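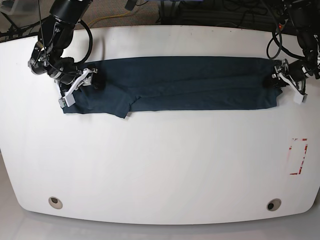
A dark navy garment folded into a long strip on the white table.

Neville Parsons folds clothes for a living, or at least for a good part of it. His shop, Plustance, takes in secondhand clothing by the bag, sorts it, mends what can be mended and sells it from shelves near the front door. There are very few hangers in the place. Almost everything is folded.

"Hangers take up room and they stretch the shoulders," Parsons said. "A knit shirt that hangs for two months comes off the rail with two little bumps in it. You can steam them out, but then you've spent ten minutes on a shirt you're selling for a few dollars."

He opened the shop in Vovosbridge after years of working in the stockroom of a uniform supplier called Semaan. That job is where he learned to fold, he said, and where he picked up most of his opinions on the subject. New hires at Semaan spent their first week on shirts and nothing else.

"They wanted a stack of 40 to come out the same height every time," he said. "If yours leaned, you took it apart and did it over. I hated it. Then after a while I could do it while thinking about something else, and I didn't mind."

The fold he uses most is a long one. The shirt goes face down and the sleeves are laid in. Then the body is brought over until what is left is a band, wider than it is tall. Only after that does it get folded again, into a square for the shelf or into a roll for a box.

"People want to go straight to the square," he said. "They get the sides in and then they flip the bottom up, and there's a lump in the middle where everything crosses. If you make the strip first, you can see what's wrong with it. You see the piece that's hanging out, and you tuck it back before it's buried."

A hem that slips out of the band is the most common fault, according to Parsons, and it happens most with soft fabrics. He holds both ends and pulls lightly outward. If that doesn't bring the loose part in, he opens the shirt and starts again.

He is particular about the surface too. The first table in the shop was a door on trestles, with a rough finish that caught on anything knitted. He prefers a smooth white top.

"White shows you lint and it shows you stains," he said. "With dark clothes you can see the outline right away. Navy on a brown table, late in the afternoon, I'm guessing where the edge is. And I like a rounded corner. I've walked into enough square ones."
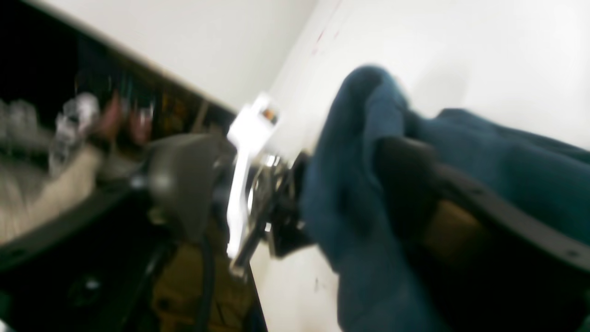

Not everything gets the same care. Towels, sweatshirts and anything with a thick lining are folded once or twice and stacked by weight. Parsons said he gave up on making heavy pieces look sharp, and customers have never complained.

He keeps a notebook of what comes in. In May the shop handled 679 pieces, over 40 of them too worn to sell. Those went to Kusby, a workshop that cuts old cotton into cleaning cloths. The busiest time is Saturday morning, when people drop off bags on the way to the market and the floor behind the counter fills up by 11.

By then the shelves need attention as well. Shoppers pull a shirt from the bottom of a pile and the rest goes with it. Parsons refolds them at the end of the day, usually in 3 passes: shirts, then pants, then whatever is left.

"I don't ask people to put things back," he said. "They'd do it their own way and I'd have to redo it. Just leave it on top."

At home, he said, his own shirts are in a drawer, rolled.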